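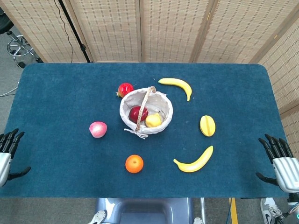 Pei-shan Peng wrote on 26th October:

> Before anyone signs anything, can we please see the hands priced
> separately from the body? The sheet that went round in July has one
> line for "robot, complete" and I can't tell what we'd be paying for
> if a finger goes. Also there's no line at all for spares, and I think
> that's where the money went last time.
>
> And do we really need the second unit this year?

Hi Pei-shan, hi all,

Fair questions, and sorry the July sheet was such a blob. I was in a hurry and copied the Hestis quote straight in without splitting it up. I've been back to them since and also had a long phone call with Stonton, so let me try again.

Hands first. Hestis will quote them as a separate line if we ask, they just don't do it by default (grr). A replacement finger is $224, and they hold those in stock. A whole hand has to be ordered, and the wait is long enough that I'd want one spare sitting in the cupboard from day one. Stonton won't sell single fingers at all. With them you send the hand in and wait, and you pay for shipping both ways, which would drive me nuts in the middle of a run.

So my vote is Hestis for the hands, plus 2 spare fingers bought up front. If we get through the year without opening the bag, great, they carry over.

Then the small stuff, which I left off completely. Play fruit, the basket, table cloths, the folding screen — it sounds like pocket change but we do go through it. I'd like $591 for props for the year and then not have to file a form every time somebody wants a different pear. We've been doing all the fruit-and-basket work with the artificial kind, and I want to keep it that way. Real peaches bruise, and I'm not cleaning juice out of a knuckle joint. If people want more shapes, please send me a list before I order. So far I have requests for grapes and something with a long stem. Bananas we have!

Cables. I put in $1000 for cables, covers and floor channels, and yes, I know that looks like a lot. Go stand next to the table and look down at the floor. I'd much rather spend it now than have somebody catch a foot and take the power out with them. It also covers the longer network run to the back wall, so the desk can move farther from the robot, which a few of you asked for.

About the second unit: no, I don't think we need it this year. I know I argued for it in July! What changed my mind was going through the booking calendar. The table is booked solid in the mornings and then hardly touched after lunch. If two groups shift to afternoons we get most of what a second robot would give us, minus the service contract. The Sin group has already said they'd move. Prandbridge haven't answered yet, I'll nudge them.

One thing I still don't have is a straight answer on the warranty. Hestis says the hands are covered for "normal use" and I can't get them to say if grabbing things all day long counts. I've asked for it in writing. Please don't anybody tell them yes on our behalf before that comes back.

I'll put the new sheet in the shared folder tonight, with hands, body, spares, props and cables all on their own lines. Pei-shan, could you check my shipping numbers? I'm never sure if I've counted the customs fee twice.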